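### 3.2 What people call ripe

Most of the earlier work on fruit buying assumes that the shopper knows what ripe means and is merely bad at finding it. We were less sure. Vasilakis had spent a November outside the covered market at Nomley asking people how they picked a pomegranate, and came back with a notebook full of confident answers that could not all be right. It should be heavy. It should be light, because the water has gone to the seeds. It should sound like a drum, or a door, or (one gentleman) a good ham. Several people tapped the fruit, listened gravely, and bought the one next to it.

We therefore asked 100 shoppers at two markets, Nomley and Irden, to talk us through a single purchase from start to finish. Nine withdrew, mostly on learning that they would have to pay for the fruit themselves. The rest were recorded, and their remarks sorted by Nedelcu under four headings: colour, shape, weight and sound. A fifth heading, "my mother", was added on the Monday and soon became the largest.

Colour was mentioned early and then abandoned. Shoppers said they wanted a deep, even red, yet were quite forgiving of pale patches and speckling once the fruit was in the hand. Shape did better than we had expected. A fruit with flattened sides was widely held to be further along than a round one, the idea being that the seeds swell and push the rind into corners. Fig. 4 shows the shape in question.
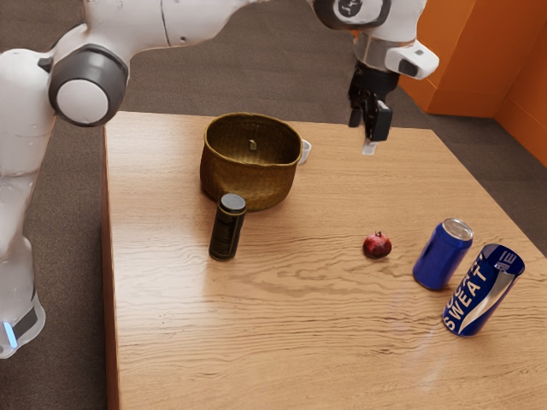
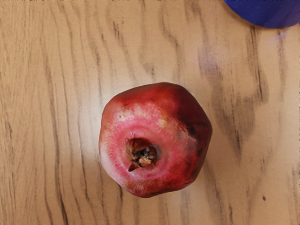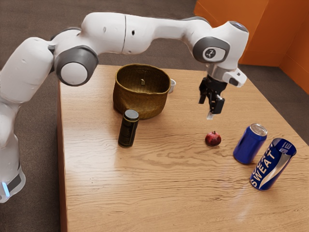

**Figure 4.** Rendered views, each with a light wooden tabletop. The middle view shows a whole pomegranate with a slightly faceted outline and a paler area on the rind.

The talk-throughs gave us 907 separate remarks, of which around 40 could be called advice in the sense that a second person might follow it. The remainder were memories, complaints about the price, and a long disagreement about whether one opens a pomegranate under water. We kept the disagreement in the corpus. It is the only part in which two shoppers refer to the same evidence.

Agreement between the markets was poor. Irden shoppers favoured weight and would happily hold a fruit in each hand for some time, while those at Nomley went by sound and were suspicious of anyone who did not. Maruyama, the shop on the corner at Irden, sells its fruit already wrapped, and its customers chose as quickly as anyone else and were just as certain afterwards. We did not cut the fruit open to see who had been right. This was raised by both reviewers of an earlier draft, and we accept that it would have been a sensible thing to do.

Section 3.3 turns to melons, where the tapping is worse.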